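14 April 2023
Posted by the bench team, Tundmont workshop, Sasville

Kitchen pickup, two arms. The question from the Londoño people is still whether a machine can clear a family's counter after shopping. My answer today is no, with a few parts of the job looking better than they did last July. Fruit first, then cans. The apple goes from gripper to gripper over the middle of the table, and the cans wait their turn in front.

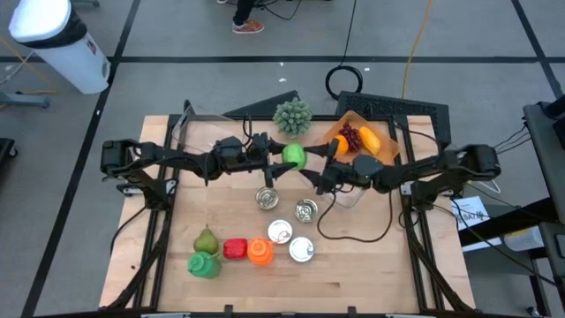
Reading time: 1 min

Grip force on the apple is set at 50 in the Witer panel. At 90 it marked the skin. Grapes I left on the tray. I don't have a setting I trust for them.

Cans are the better case. They're rigid and the lids are easy to find from the wrist view. Trouble starts when one can stands close to something else and a finger has no room to get down beside it. A person nudges the neighbor over without thinking. We have to plan that nudge as a separate move, and it's slow.

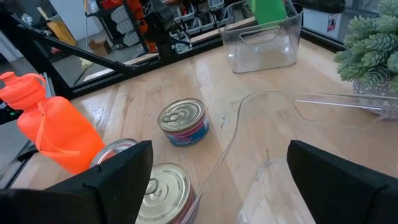 Clear bins are the other weak spot. The walls hardly register, so the planner treats the space as open. Tape along the rims might do it. Log 746 has the settings for both arms.

To do: retry bottles lying down, re-zero the right wrist, 4 more runs with the pear.

Filed under: Bench notes / Household tasks
Contact the workshop | © Tundmont | Back to top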